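**From:** Csenge Nyitrai
**To:** the Puline list
**Subject:** Re: [puline] White table, too much on it (digest 361)

Terence wrote:

> Hello all. I gave in and bought a white table for the back room, a second-hand one from Somogyi's, and I'm already cross with it. On the old brown one I could leave things out for a month and never notice. On the white one a single pencil looks like a mess. I've tried trays (hated them), I've tried a drawer unit (things go in and don't come out), and at the moment there's a heap of books along one side which I am reading, before anyone tells me to shelve them.
>
> How do the rest of you live with a pale top? Do you keep it clear, or do you let things sit on it? And if they sit, where?
>
> Terence Dobson

Terence, welcome to the white table club! I've been a member for years and I would never go back, so please don't sell it on just yet.

First of all, I think you're being too hard on the pencil. Yes, everything shows up. But that's the pleasure of it! On a dark table my things sort of sank in and I stopped seeing them, and on a white one every colour sings out. I've got pickier about what sits there, and I enjoy what does sit there a great deal more.

My one real piece of advice is to get a bowl. A proper round one in one strong colour, with nothing printed on it. Trays never worked for me either (a tray wants to be filled up, I find, and then you've got a tray of rubbish). A bowl takes the small stuff and still looks like something you put there on purpose. 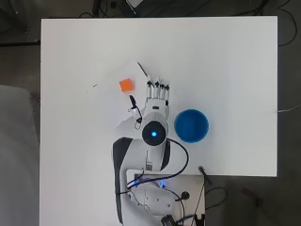
*Blue bowl, white top, and the little orange cube still out.*

Isn't that blue marvellous against the white? I go on about it to everyone who'll listen. Miklós Antal was all for a white bowl when we talked it over on the list last November, so that it would "disappear", but I want to see where I'm throwing things. Orange is good next to it as well. If you've something small and bright like that cube, let it live on the table and don't feel guilty. A spot of orange cheers up a grey afternoon no end.

My routine, if you can call it that, goes like this:

- Anything small enough goes in the bowl during the day, no sorting.
- At the end of the day I tip it out and put things back where they belong. I set a timer for 20 minutes and have never needed the lot.
- If something has been tipped out and put back in 4 times, it needs a proper home or it goes to Máté Lengyel, who will take anything.

Now, the books. I'm entirely on your side! Shelved books are books I've forgotten I was reading. What I would do is stop running them along the edge of the table and stack them flat, biggest at the bottom, spines more or less lined up but not fussed over. One solid pile takes up so much less room than a row that keeps toppling, and it gives the table a bit of weight on one side.

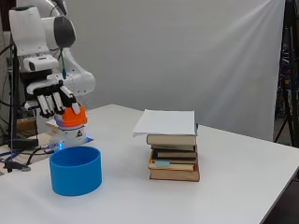 *Pile to the right, bowl at the front left, taller bits behind it.*

The fat reddish-brown one at the bottom makes a lovely steady base, and then it's mostly dark covers above, with one yellowish-cream edge in amongst them. Do keep your sticky tabs in, by the way. I used to pull mine out whenever people were coming round, and then of course I'd lost my place in everything. A bit of light blue poking out of the pile is rather nice.

You'll see I like low things in front and taller ones behind. It sounds obvious, but for ages I had it the wrong way about and was forever reaching over something to get to the bowl. Small cardboard boxes can go at the back too. I know Amedeo Serra can't bear cardboard on a table, and I've heard his views, but tan looks perfectly friendly on white and you can write on it.

As for keeping the top clean, I use a damp cloth and a dab of Skesitz when there's ink, then a dry cloth after. Leave it on for 30 seconds, no more. I tried Plirkirar first and didn't get on with the smell.

Do tell us how big the table is, Terence, and what you're reading! And if anyone has seen a bowl like mine in a good strong yellow, please shout, I'd love one for the kitchen.

Csenge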